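Zarklow magnetic screwdriver set: three months and one old PC later

Posted 2020-10-03 by Lorraine Treloar

I bought the Zarklow set back in June because I'd finally lost patience with the sad little screwdriver that came in a drawer organizer years ago. You know the one, with the tip so chewed up it slides right out of every screw you put it near. The Zarklow was on sale, the case was a nice dark green, and I figured if it was junk I'd at least have a nice case.

It isn't junk! I've had it out most weekends since, fixing glasses, a kitchen scale, the battery door on my nephew's train, and then the big one, which was taking apart the family desktop and putting it back together with more memory in it.

You get one handle, an extension shaft, a pair of plastic tweezers and 26 bits that sit in a foam tray. The handle has a cap on the end that spins freely under your palm, so you can push down and turn with the same hand. I love that cap. I would buy the handle by itself just for the cap. The magnet is strong enough to hold a case screw sideways (I tried), and only once did it drop one on me, a tiny brass thing that I'm sure was never going to stick to any magnet anyway.

A computer is a pretty good test for a set like this. There are big easy screws on the outside, medium ones for the drives and the power supply, and then you get down to the board, where you're reaching past everything with your wrist at a silly angle. The extension shaft earned its keep there.

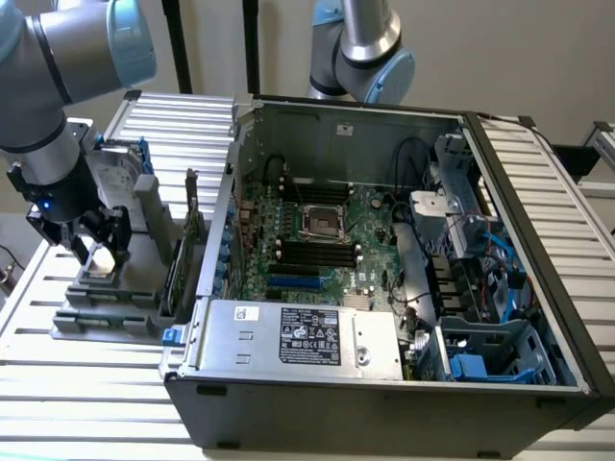
What I don't like

The foam tray. Oh, the foam tray. The slots are cut so tight that you have to pinch each bit and wiggle it out, and by August little crumbs of green foam were coming out along with it. Three of the slots have torn already, and those bits now live loose in the lid.

The size markings are printed too, when they should be stamped in. The two smallest Phillips bits look the same to me now unless I hold them under the lamp, and I've grabbed the wrong one more than once. I put a dab of nail polish on the one I use most, which works great and cost me nothing.

And the tweezers are a waste of plastic. They bend. I went back to my old metal pair the first day.

How it compares

My sister has the Uvon set, which has 14 bits and costs 11 dollars less. I borrowed it for a weekend. The bits felt every bit as hard as mine and the case closes with a proper click, but the handle is short and skinny, and after a long stretch of drive screws my palm was sore. If you've got small hands you might not mind. If you only ever tighten glasses and battery doors, get the Uvon and spend the difference on lunch.

For anything with a lot of screws in it, I'd still reach for the Zarklow, torn foam and all.
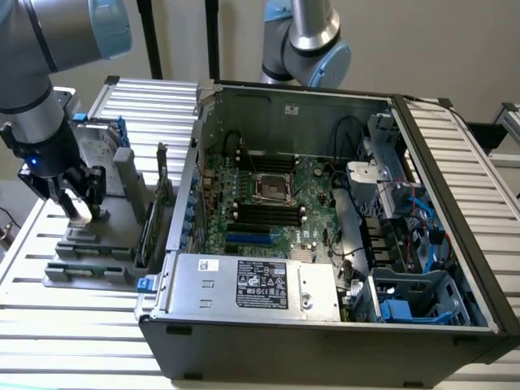 Yanling Xia: My foam tore in the same spot. I warmed the tray with a hair dryer for a minute and the bits slide out much easier now. Did your spinning cap get squeaky? Mine did after the summer.

Lorraine: No squeak yet, but now I'll be listening for it! Going to try the hair dryer tonight.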